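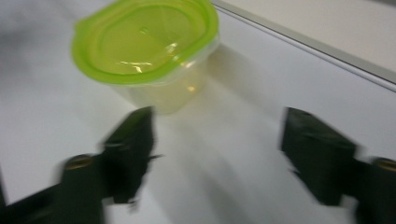
Let Customers Bring Their Own Containers

Every weekday at noon, the prepared-food counters of this city hand out thousands of boxes that will be used for less than an hour. Most are thrown away within sight of the counter that issued them. The city pays to collect them, the shops pay to buy them, and the customer pays for both in the price of lunch. It is the position of this association that any customer who arrives with a clean container of his or her own should be entitled to have it filled, and that the city's food service rules should say so plainly.

At present they do not. The rules neither forbid the practice nor permit it. They require that food be served in a manner that protects it from contamination, and they leave the rest to the judgment of the operator. A cautious operator reads this as a prohibition. A survey of our members conducted in May found that 44 percent of counters refuse outside containers as a matter of policy, and that most of those believed, mistakenly, that the law required them to do so. When Sharada Rao, who manages two counters on the east side, wrote to the inspection office for guidance, she received a courteous reply that quoted the rule back to her.

Silence of this kind has a cost. Businesses that would gladly save the price of a box are afraid of a citation. Customers who are refused once seldom ask again. Inspectors, for their part, are left to settle the question counter by counter, and two shops on the same block may receive different answers.

The objections to a change deserve a fair hearing. The first concerns hygiene. A container brought from home may not be clean, and staff cannot be expected to wash it. We agree. The remedy is to allow staff to refuse any container that is visibly soiled or damaged, and to keep it away from the serving utensils. At a number of counters the customer sets the open container on a tray, the tray is passed across, and the spoon never touches the rim. The tray is then washed with the others. Nothing about this is difficult to teach.

The second objection concerns weight and price. Where food is sold by weight, the empty container must be weighed first, and this takes time at the busiest hour of the day. Demetrio Marín, who has run a lunch counter for many years and who opposed our proposal when it was first circulated, put the matter forcefully at our last meeting. His line is long, his scale is old, and he does not wish to pay for a new one. We take the point seriously. Our draft would therefore permit an operator to set hours during which outside containers are not accepted, provided the hours are posted. It would also allow sale by the scoop, at a fixed price, in place of sale by weight.

The third objection is about liability, and here the city must do its part. If a customer falls ill, it may be hard to say whether the food or the container was at fault. Operators should not bear that uncertainty alone. A short written standard – one page would be enough – would give them something to follow and something to point to. An operator who follows it should be presumed to have acted with reasonable care.

Some will say that the matter is too small for the attention of the council. A shop that serves 100 lunches a day and fills nine of them in customers' own containers has not transformed the waste stream. We do not claim otherwise. But public rules ought to be clear even when the subject is modest, and a rule that discourages ordinary thrift without meaning to is a poor one. Many households already own what they need, and carry leftovers to work in it the rest of the week.

Nor do we ask for a mandate. There are proposals before the council that would require every counter to offer a reusable program of its own, with deposits and return bins. Such programs suit large operators with storage space and a dish room. They do not suit a counter with one sink. We would ask the council to take the simpler step first and to observe the results for a full season before it considers anything more ambitious.

The inspection office can issue guidance without a vote. The council can direct it to do so at its next session. In the meantime, we encourage members to adopt a written policy of their own, to train staff in it, and to post it where customers can read it before they reach the register.

Declan Keane
For the Association of Independent Food Counters

Related items
Sidewalk Seating Permits: What Changes in the Spring
Letter: Scales, Scoops and the Noon Rush, by Demetrio Marín
Grease Collection Fees and the Small Kitchen
Dayana Castaño on Training New Counter Staff
Summary of the May Member Survey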